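Evevik Gallery to present major survey of painter and sound artist Kayode Garba

Dec 19, 2022

Evevik Gallery is pleased to announce a survey exhibition devoted to the painter and sound artist Kayode Garba, opening in the new year in the gallery's ground floor rooms. The exhibition, titled Lerkeo, brings together large canvases, works on paper and two sound installations, and is the artist's first solo presentation in the city.

Garba was raised in a household where music was a daily practice. His grandmother led a church choir and his father repaired radios, and the artist has often spoken of the hours he spent listening to stations drift in and out of tune on the workshop bench. He trained first as a sign painter before studying printmaking, and the flat colour and hand-drawn lettering of his early trade remain present in his work.

The title of the exhibition is taken from a word Garba used as a child for the hum of a radio left on between stations. It was later given to the series of eight canvases that forms the centre of the survey. Each is built up in thin layers of pigment over a ground of pasted newsprint, then sanded back until parts of the printed page return to the surface. The series has not been shown in full before.

"I paint the way I was taught to tune a radio, slowly and with one ear turned away," said Garba. "When the canvases are hung together, the gaps between them matter to me as much as the colour. I am grateful to Evevik for giving them the room they need."
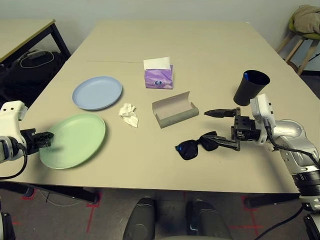

Blue and green plates and a crumpled tissue on a beige tabletop.

The second room is given over to works on paper made during the artist's residency at Pagano, the print workshop where he has been a regular guest. They include monotypes, a group of ink studies for the Lerkeo canvases and a bound book of song texts, set by hand and printed in an edition of 1,000. Copies of the book will be available from the gallery desk for the length of the exhibition.

The two sound installations occupy the rear gallery. The earlier, Low Band, plays recordings of choir rehearsals through salvaged speakers. The later piece, Inelon, was commissioned for this exhibition and draws on an archive of 3,526 short recordings gathered by the artist in markets, stairwells and ferry terminals. The recordings are played in an order that changes each day the gallery is open.

The exhibition is accompanied by an illustrated catalogue with an extended interview with the artist and a new essay on his use of lettering. A program of public events will include an artist's talk, an evening of live music in the rear gallery and a family printmaking workshop. Bookings for all events will open through the gallery's website. Entry to the exhibition is free and all rooms are wheelchair accessible.

About Evevik Gallery

Evevik Gallery presents contemporary painting, print and sound work by local and visiting artists. Alongside its exhibitions, the gallery runs a schools program and publishes artists' books and catalogues.

Media enquiries

Interview requests, review copies of the catalogue and reproduction images are available from the Evevik Gallery press office. Images must be credited as supplied and may not be cropped or overprinted without the gallery's written permission.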